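**Plosby opens household sorting room in Rellevville**

Free sessions to help residents pack up, clear out and pass on everyday goods 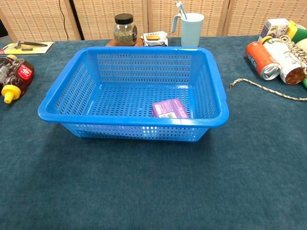
RELLEVVILLE, February – Plosby has opened a sorting room for households that are moving, downsizing or clearing a family home. Residents can bring in the small goods that tend to be left until last, such as pantry jars, bathroom items and the contents of kitchen drawers, and sort them at a table with help from staff.

Each table is covered with a dark teal cloth and set up with a plastic basket. Goods to be kept go into the basket. Everything else stays on the cloth until the household decides whether to donate it, recycle it or throw it out.

"People arrive with a mug, a toothbrush, a jar of herbs and a packet of crackers all in the same bag," said Wellington Brito, program manager at Plosby. "They want to know where to start. We ask them to put one thing in the basket and go from there."

The room follows a trial at Plosby's Flodis Street office, where 483 households booked a table. Between them they passed on 1606 items for reuse. A further 1052 items went to recycling.

Sessions run for 90 minutes and are free of charge. There are 12 tables, and bookings are limited to one table per household. Larger furniture, paint, batteries and medicines can't be accepted. Knives and peelers are welcome but should be wrapped for the trip.

Unopened, in-date food may be donated. Opened jars can be emptied into the organics bin on site, and the glass rinsed and recycled. Cardboard should be flattened before it goes in the blue bin by the door.

Cocco, a local removals firm, is lending baskets to residents who want to continue sorting at home. Baskets are to be returned within two weeks.

Bookings can be made at the Plosby front counter or by phone during office hours. The room is wheelchair accessible and there is parking at the rear of the building.

**Media contact:** Wellington Brito, Plosby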